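Lelcombe Makers forum > Arms and end effectors > Parallel gripper on thin-walled cups: wrist camera or fixed camera?

pradari_bench
Posted July 5, 2025

We're setting up a drinks task on two arms and I've got a fortnight to decide between the wrist camera and the fixed one as the main view. The gripper is a plain black parallel one. The job is cups, lemons, a scoop and a tray, so nothing heavy, but the cup rims are thin and I don't want to crush them.

So far we have 256 logged grasps, all with the same controller settings. The wrist view is much better for seeing where the fingers sit on the rim.
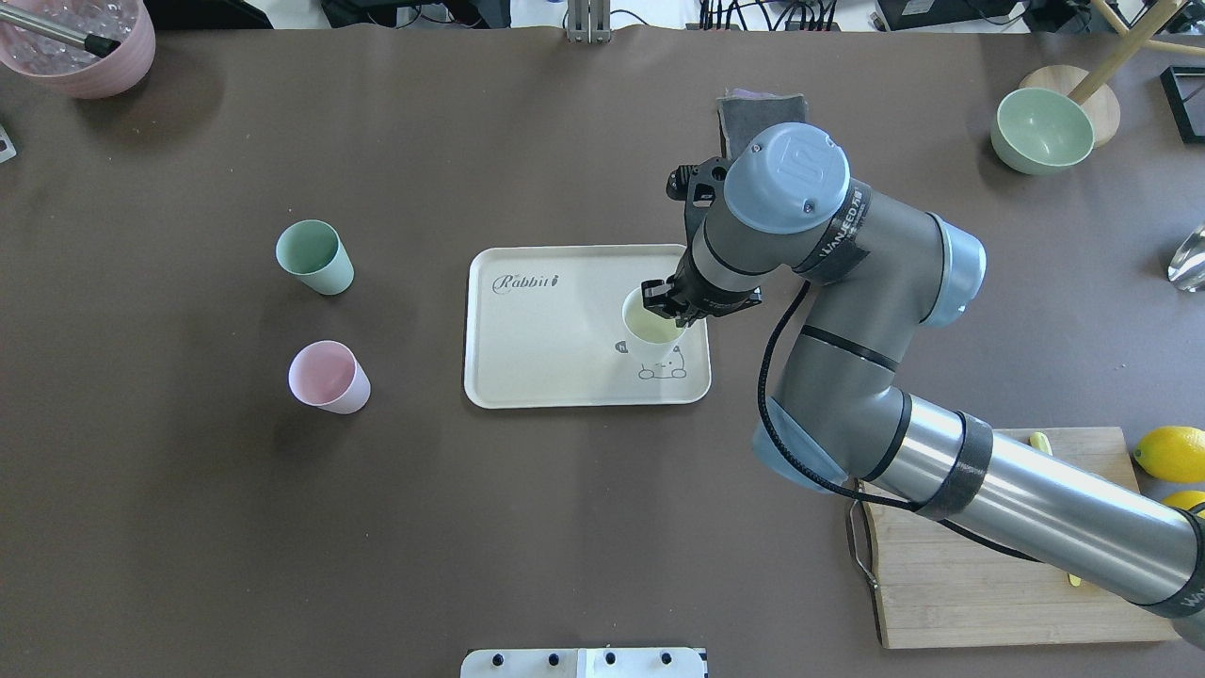
Pradari Manipulation Group, Weerasinghe Building

My trouble is that the arm blocks a good part of its own view. With the white cup held, the arm's long segment lies right across the cutting board, and anything under it has to be remembered from earlier. The tray and the two cups on their sides are clear enough.

Has anyone run both cameras and dropped one?

torque_and_tea

We ran both and dropped the fixed one. It was 14 ms behind the wrist camera and the controller kept correcting for things that had already moved. Rim grasps got better the same afternoon.

If your fingers are bare metal, put something soft on them before you blame the camera.

jivdale_lab

I'd go the other way. A wrist camera is fine for the last few centimetres and poor for the rest. With two arms over one table you need to know where the other one is, and the wrist view won't tell you until it's too late. We bent a bracket in February finding that out.

14 ms is a sync problem. Fix the timestamps and keep the camera.

torque_and_tea

We did fix the timestamps. It was still behind. I agree about two arms though, ours is a single arm and I should have said so.

pradari_bench

Fair point on the second arm. I had a look at the fixed view again with that in mind. The blue caps on the joints stand out well against the brown table, and you can see both grippers at once. The clear glasses on the dark tray also show up better than I expected.

What you lose is the fingers. When the gripper is over the two cups on the small tray I can tell which arm it is but I couldn't tell you the gap to a rim.

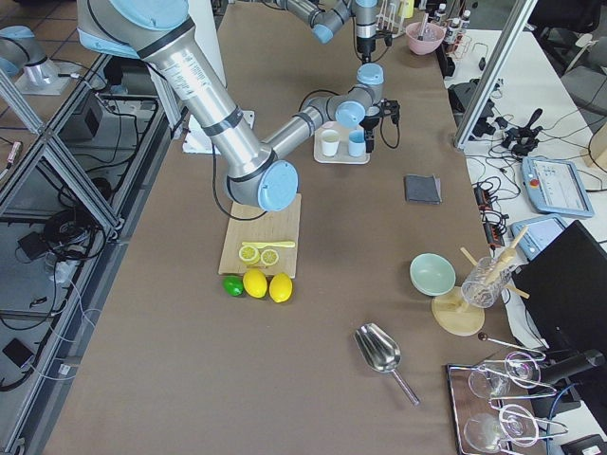

Re: Parallel gripper on thin-walled cups - what about the gripper itself?

softfinger

Nobody has asked whether a parallel gripper is right for this. I'd want to try a three-finger or a soft one on the lemons, and I wouldn't go near a stemmed glass with flat fingers.

jivdale_lab

We compared them over 757 picks. The soft one was kinder to fruit and hopeless with a metal spoon, it just let the handle swing. Parallel was the only one that did every item, if slowly.

softfinger

What were you using for the spoon? Ours holds one all right if you take it near the middle.

jivdale_lab

Long bar spoon, taken near the end, as the task needed the other end free. Near the middle would be easier, yes.

pradari_bench

I'm staying with parallel for now, the mounts are already drilled. Plan is both cameras, fixed for the approach and wrist for the close. I'll add pads to the fingers and repeat the cup set with the same force limit, so that only the one thing changes.

torque_and_tea

Log the finger gap as well as the force. We didn't, and had to redo 1,869 grasps.

pradari_bench

Will do. I'll post the numbers in this thread.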